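We use cookies to remember your reading preferences and to measure visits to this site. Accept / Manage settings

Television and Streaming
September 22, 2020

"The Zatley House" to Return for a Reunion Special

The producers of "The Zatley House" have confirmed that the long-running family comedy will return for a one-time reunion special, to be recorded without a studio audience later this season. The announcement ends several months of speculation, which began in April when members of the original cast took part in an online table read to benefit out-of-work stage crews.

The special will run for two hours, including breaks, and will be carried by the Stister streaming service. It will bring together all five of the principal cast members, who have not appeared on screen as a group since the final episode. Stister has stated that the program will combine new scripted scenes with conversation among the cast. A small number of guest performers from the later seasons have also been invited to take part, and their names will be released when agreements are complete.

Viewers should note that the special is not a revival of the series. The production company, Reven Pictures, has been clear on this point in its statement to subscribers and to the press. No further episodes have been ordered, and no discussions on a new season are under way. The company did say that it would "read the response with interest," a phrase that has already been widely repeated on fan message boards.

The series ran for 100 episodes and followed the Gavrilă family, owners of a struggling bakery on the ground floor of an old boarding house. It was never the highest-rated comedy of its period, but it found a loyal following in reruns, and its holiday episodes are still shown each winter by many local stations. The fourth-season finale, in which the entire family is locked in the bakery overnight, remains the episode most often requested by readers of this newsletter.

Much of the original set was taken apart after the last day of filming. The bakery counter and the front staircase were kept in storage and will be used again. The upstairs kitchen, where so many of the family arguments took place, is being rebuilt from the original drawings and from photographs supplied by members of the crew. Reven Pictures has asked that fans who purchased props at the closing auction consider lending them for the recording. Nearly 4,000 lots were sold at that time, and several owners have already written in with offers.
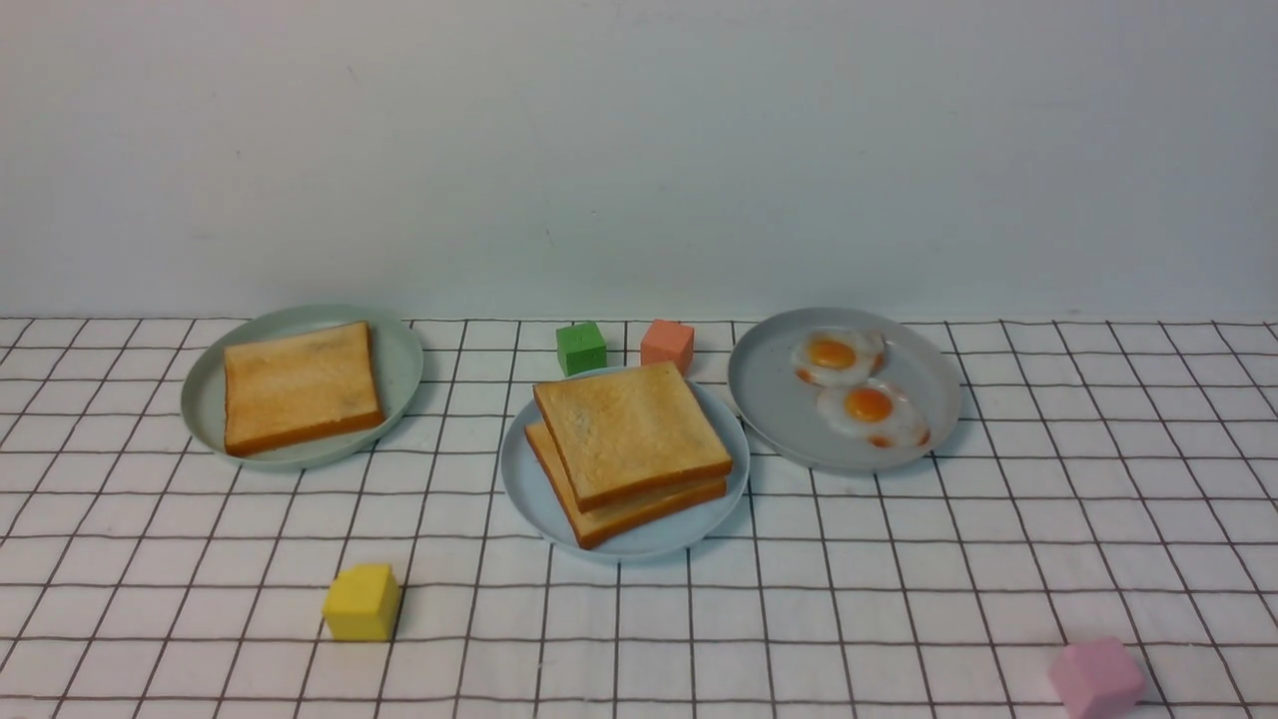

Items accepted for loan will be insured by the production company and returned to their owners after recording is complete. Owners should send a written description and proof of purchase, and should not mail any item until they have received a reply. Costumes cannot be accepted at this time under current health guidelines for studio work.

Stister will make the first 4 seasons available to all subscribers at no added charge in the weeks before the special. The remaining seasons will be added as music rights are cleared. Some episodes may differ slightly from the versions first broadcast - chiefly in the songs heard in the bakery scenes - and these will be marked in the episode list.

An air date has not been set. Readers who wish to be notified may select "Reunions and Specials" on the subscription preferences page. Requests for tickets cannot be answered, as no seats will be offered to the public.

Contact the newsletter desk | Subscription preferences | Copyright 2020, all rights reserved | Back to top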